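The Long Life of a Door Seal

Keeping an old washing machine going depends on small parts, patient people and a lot of shelf space

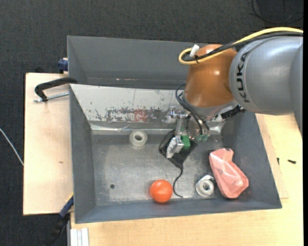
A KUKA arm reaches over the back half of a gray metal bin.

The door seal on a front-loading washer is a ring of gray rubber with a fold in it. It keeps the water in. It also collects hair, lint, coins and a black film of mold, and after enough years it splits, usually near the bottom where the water sits. Then there is a puddle on the laundry room floor and a decision to make.

The decision used to be simple. A repair shop in town had the seal, or could get it by Friday, and the machine went back to work. Today many owners never ask. They look up the price of a new washer, look up the price of a visit from a technician, and see that the two are closer than they expected. The old machine goes to the curb with a motor, a drum and a pump that all still run.

Trundier is a parts dealer that makes its living from the people who do ask. It sells seals, belts, hinges, knobs, thermostats and hose clamps for kitchen and laundry machines, most of them out of production. The business began as the back half of a repair shop. The front half closed when the lease went up, and the parts stayed. The catalog now lists more than 3,000 items, and a good share of them cost less than lunch.

Cheap parts are hard to make money on. A rubber foot for a dryer takes as long to find, pack and mail as a control board that sells for fifty times as much. Trundier handles this by charging a flat fee on small orders and by saying so at the top of the order form. Some customers complain. Most add a second foot to the order, on the theory that if one has gone the other three are not far behind.

What people write in to ask

The first problem is almost never the part. It is the model number. Manufacturers put it on a sticker, and they put the sticker where it will not spoil the look of the machine: inside the door frame, behind the kick plate, on the back panel against the wall. On older washers the ink has often faded to a brown smear. People send in what they can read, which may be 6 digits out of a longer string, and the staff work out the rest from the shape of the handle and the layout of the dial.

The Ceta line of washers is a good example of why this matters. Ceta kept the same cabinet for a very long time and changed what was inside it again and again. There are 4 versions of the door seal. Two of them look alike when they are lying flat on a table, but one has a drain hole in the fold and one does not. Put the wrong one on and the machine will run fine for a few weeks. Then it will start to smell, and the owner will blame the detergent.

Mixers bring a different kind of letter. The Rønning stand mixer was a common wedding gift for decades, and it tends to get passed down with its bowl and its scratches. The part that fails is a plastic gear meant to fail. When the dough is too stiff, the gear strips before the motor burns out. It was a sensible piece of design, and for as long as the gear was sold in hardware stores, hardly anyone gave it much thought. Once it was dropped from production, a mixer with a good motor became a doorstop. Trundier now has the gear made in small batches by a shop that mostly does parts for printing equipment. The new gear is white. The old one was amber. Buyers ask about this more than they ask about the price.

Espresso machines make up the smallest section of the catalog and take the most time to answer for. Owners of the Nandetti lever machine know it well and have opinions about it. They want the piston gasket in the softer rubber that was used early on, although it wears out sooner, because they say the lever feels better. The harder gasket is the one most repair manuals call for. The catalog carries both and takes no side.

Storage is the business

Walk through any parts warehouse and the first thing to notice is how much of it is waiting. A belt may sit in its paper sleeve for 2 years before someone needs it. Rubber does not like to wait. It dries out under bright light and near electric motors, which give off a little ozone, so the seals are kept in the dark in closed boxes, lying flat, with nothing on top of them. A seal stored on a hook will take the shape of the hook.

Metal is easier. Hinges, springs and brackets keep almost forever if they are dry. Plastic falls somewhere in between. Clear plastic goes yellow, and the white knobs from one period go yellow at different speeds, even when they came out of the same carton. A customer who wants one knob to match three old ones may be happier with the one that has aged.

Then there is the question of what to stop keeping. Every shelf in a business like this one has something on it that has not sold in a decade. Throwing it out makes room. It also means that when a letter comes in from someone whose oven door will not close, the answer is no. The rule at Trundier is that a part can be cleared out only if another dealer still has it, and checking that takes long enough that it rarely gets done. In August, when orders slow down, the staff go through one aisle. They have never gotten to the end of the building.

The case for fixing it, with limits

Repair has had a good few years in the press. There are new laws on the books in some places, and repair nights are easy to find in most large cities. People in the parts trade are glad of the attention and a little wary of it. They know what does not make sense to fix.

A washer with worn drum bearings can be repaired, but on many models the drum comes as a sealed unit, and the sealed unit costs most of what a new washer does. A refrigerator that has lost its coolant through a leak inside the wall is usually finished. A dishwasher with a rusted-through base is finished as well, whatever the condition of the pump. A dealer who sells someone a pump for that dishwasher has made one sale and lost a customer.

The door seal sits at the other end of the scale. It is one part. It can be changed with a screwdriver and a pair of pliers, and the hard part is the spring clamp that holds it on, which takes some strength and will jump off at least once. Unplug the machine first. Take a photo of the old seal before pulling it off, with the drain hole showing, and note where the arrow or the triangle on the rubber points. A drop of dish soap on the lip helps it slide over the edge of the drum housing. Oil will ruin it.

After that the seal needs very little. Wipe the fold dry after the last load of the day and leave the door open a few inches. Check pockets for coins and hairpins. The seals that come back to the shop as samples, cut out and mailed in for matching, nearly all have the same nick in the same place, at the bottom, where something small and sharp went around and around with the towels.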